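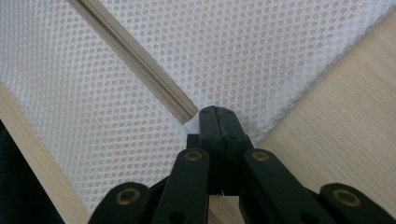

Skosalance handling rules, minutes, 2023-07-15

Present: Drita Delić, Benedikt Ortner, the Urndale people on the phone, and me typing (so blame me for the spelling).

We picked up at rule 16, the zipper one. I read out my draft: fingertips go on the fabric just past the end of the zipper, never on the teeth. Benedikt wanted "never" changed to "not normally" and we went back and forth on that for far too long. "Never" stays. Mesh gets the same light pinch as everything else until Kiddale sends us their notes, which I've now asked for twice!

Then folded cloth, rule 20. I'm happy with this one – two hand-held grippers, one at each side of the cloth, facing each other, and the cloth flat on the table before anybody closes them. I also asked for a line about keeping cables clear of the work, and that went in with no fuss at all.

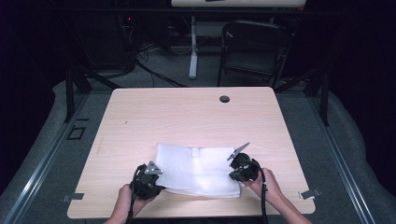 Drita Delić said the rule still doesn't say which side lets go first, and that two people reading it would do two different things. She'd like both sides to open together, with the exception written down wherever a task needs one. Fair point, and I'm rewriting it that way.

Sýkora's comments on the wording of rule 42 came in too late for us to read. Held over.

To do: me, new text for 20. Benedikt, chase Kiddale (my turn is over). Drita, check that our numbering matches the Urndale copy, page by page.

Next meeting at the end of July, same room.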